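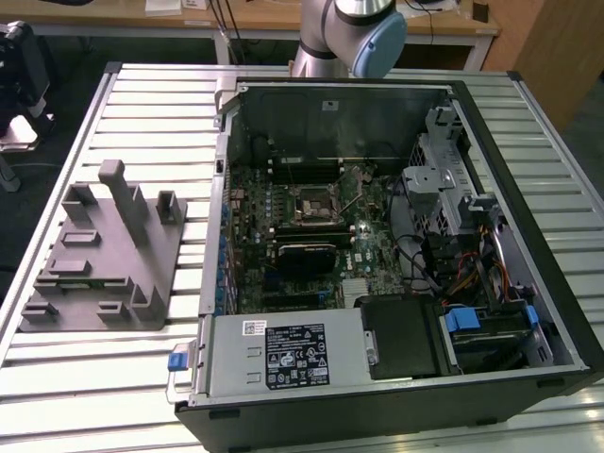

Danylo Prokopenko wrote to ask why the stops are still in this release, as he had been training on them as if they were finished runs. They are kept on purpose. Filter on the column called outcome before you train anything, and read the section on the late stop first.

Rimmont CPU Handling, fault release
README, version 2

What it holds
334 runs of a robot arm moving a processor between a grey fixture plate and the socket of an open desktop tower. Of these, 97 ended in a stop, either by the arm's own force limit or by someone at the button. Each run has a fixed camera view, a wrist camera view, joint positions, finger width and wrist force. The tower lies on its side on the bench with the inside facing up.

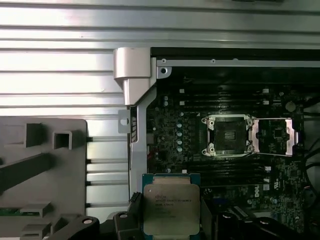
Lowri Lloyd
Data maintainer, Rimmont, Durkcombe

The late stop
In May the arm pressed a processor down onto the socket while it was sitting at a slant in the fingers. The force limit was set at 40 newtons and it did trip, but the stop reached the arm late. The arm went on pushing in the meantime. Socket pins were bent and the board had to be replaced. No one was hurt – Mared Prydderch was at the bench but had her hands clear.

We found two causes. The gripper driver (Bener, our own build) shared a queue with the camera messages, so a stop could wait behind a batch of pictures. And the finger width check only looked at whether something was held, so a slanted processor passed it.

What we changed
Stop messages now have their own channel and are sent before anything else. The width is compared with the value stored at pick-up, and the arm backs off if the two differ. The last part of the descent is slower. Runs made after the change have driver_fix set to 1.
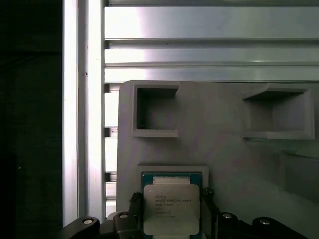
Fig. 3. Xeon processor between the gripper fingers, at the fixture plate.

Outcome codes
ok: processor released and arm clear
slip: processor moved in the fingers
tilt: stopped for a wrong width or angle
force: force limit tripped
hand: stopped at the button
late: stop logged, arm still moving afterwards

Codes were given by Ffion Yorath from the logs, then checked against the wrist view. Where the two disagreed the log was kept and the row has review set to 1.

Known problems
Wrist force drifts over a long session and is not corrected. Bright patches on the bench rails can wash out part of the wrist view. The time stamps of the two cameras were not locked together before the driver change, so do not use them to measure stop delay – use the arm log. Please don't copy the old force limit into your own set-up. It was too high for this job even with the stop working.

Corrections go to Lowri, with the run number and the code you think it should have.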